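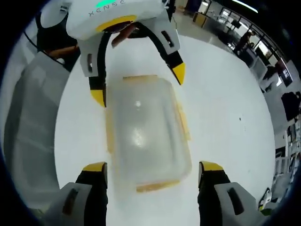 Parvathi Achari wrote in the margin of the last entry that water is too kind a test for a lunch box, and that if we want to know whether a lid leaks we should put soup in it, or at least something with oil. Fair point. Taken up below.

September, bench 3, started after lunch

Subject: frosted rectangular food container with the clip lid, sold as the Horano. Carried over from the previous page. The Runthorpe kitchen wants to replace its mixed stock with one type and has asked us which lid holds up. Their complaint is leaks in the delivery crates, plus lids going missing in the wash, which we can't do much about.

Setup
Room at 22 degrees C by the wall thermometer. All containers washed by hand the evening before, seals out, left on the rack overnight. Seals put back dry. Tray lined with white paper towel so a drip shows.

Same marking system as before, grease pencil on the base. It wipes off the frosted plastic more easily than I'd like, so I put a strip of masking tape on the base of each and wrote on that. Tape goes on before filling. I did it after on the first one and had to empty it again.

Water, repeated for comparison
Filled to the shoulder, clips closed, turned over onto the towel and left until the kettle boiled. No mark on the towel. On its long side, no mark. On its short side, a small damp spot near one corner, the same corner as last time. Took the lid off, ran a finger along the seal and found a crumb of something in the channel. Removed it, closed up, tried again on the short side. Dry.

So last week's failure at that corner may have been dirt. I had written it down as a bad molding. Crossed that out on the previous page and initialed it.

Soup
Ferdinand Moser brought in a pot of tomato and red lentil, thinned a bit with stock, with olive oil stirred through. Let it cool until I could hold the container in my bare hand comfortably. Filled weight with lid, 1173 g on the kitchen scale. Didn't bother with the good balance, it isn't rated for that and I'm not cleaning lentils out of it.

Upside down: held. Long side: held at first, then a thin orange line on the towel along the clip side. Not a drip, more of a weep. The line was longer than the tip of my thumb by the time I picked the container up. Wiped the outside clean and repeated. Same line, same side.

Short side: held.

Opened it. Oil had crept under the seal along that long side and was sitting in the channel. There was very little solid matter in there. Pressed on the middle of the lid with the clips closed and could see the edge lift slightly between the clips. My guess is the lid bows there and the oil finds the gap before water would. Parvathi was right about the soup.

Tried pushing the seal down firmly all the way around before closing. Line was fainter but still present. Tried a seal from the Prantl bag, which is the same profile and a bit softer to the touch. No line on the long side, checked twice. The softer seal is harder to seat, though. It wants to roll at the corners, and the first time I closed the lid on it I pinched it and had to start over.

Not ready to recommend swapping seals. Kitchen staff would have to do this at speed with wet hands.

Clips
The tally sheet for the clip wear is taped inside the cupboard door. Target is 2000 openings on the one container we set aside, done by whoever is waiting for something. We're not there yet. Please mark it every time, including if you only do a handful. Somebody has been doing them and not marking, I can tell from the hinge line, it has gone whiter than the tally would suggest.

What I can say so far is that the clips still snap. The sound is duller than on a fresh one. One clip needs a second push. I would like to repeat the soup test on that container once the count is done, with the original seal, and again with the soft one.

Opening it with cold hands (I held mine under the tap) is awkward. The tabs are thin and you end up using a fingernail. Ferdinand uses the edge of a spoon, which will chew up the tab sooner or later. Asked him not to do it on the tally container.

Staining
After the soup I left one half-filled in the fridge until the end of the afternoon and washed it with dish soap and a soft cloth. Faint orange haze on the inside walls up to the fill line. Frosted plastic hides it fairly well from outside, but tip it toward the window and it's obvious. Baking soda paste took off some. The rest stayed.

The seal stained as well. Since it is a yellowish color to begin with, you would hardly know, and that bothers me a little: a kitchen can't tell by looking whether it has been cleaned. Smell tells you. The one from the soup container still smelled of tomato after two washes. Rinsed it in hot water with a splash of white vinegar and set it on the sill.

Freezer
Put one in filled with water to the shoulder, lid on, clips open. Will check in the morning. Did not try it with clips closed. The Briltham kitchen did that with a different make and wrote that the base split, and I'd like to keep our numbers up until the clip work is finished.

Stacking
Four filled containers stacked square in a delivery crate, crate carried down the stairs to the loading door and back. They slide. The lid has a shallow recess but the base doesn't sit in it well when either surface is damp. A folded dish towel between layers fixed it. I would rather suggest a crate with a divider. Ask Runthorpe what crates they have before we write anything about stacking.

No leaks on the stairs, but that was water, so it doesn't tell us much. Do it again with soup.

Things that went wrong
Spilled the first fill down the front of the bench because I picked the container up by the lid before the clips were down on both sides. Lid came off in my hand. Worth putting in the write-up, people in a hurry will do exactly that. It looks closed when it is only resting.

Kitchen scale switched itself off in the middle of a reading. New battery needed, there are none in the drawer.

To do
Check freezer container, note any bulge at the base.
Soup on the long side with three fresh containers, original seals, to see whether the weep is all of them or just this one.
Order another bag from Prantl if the soft seal is still in the running.
Finish the clip tally.
Smell the seal on the sill, then smell it again the next day.
Try curry. Parvathi says turmeric is the one everybody gets angry about.

Added before leaving: leftover soup is in the fridge in the big glass jar, labeled. It's fine to eat, it was never in a test container. The one in the frosted box with tape on the base is not for eating, please leave it where it is.

Second addition, different pen. Looked at the weep side once more with the lid off and a steel rule laid across it. There is daylight under the middle of the rule. Couldn't get a feeler gauge in neatly because the seal channel is in the way. Will flip the lid over and measure from the flat side tomorrow, before the soup.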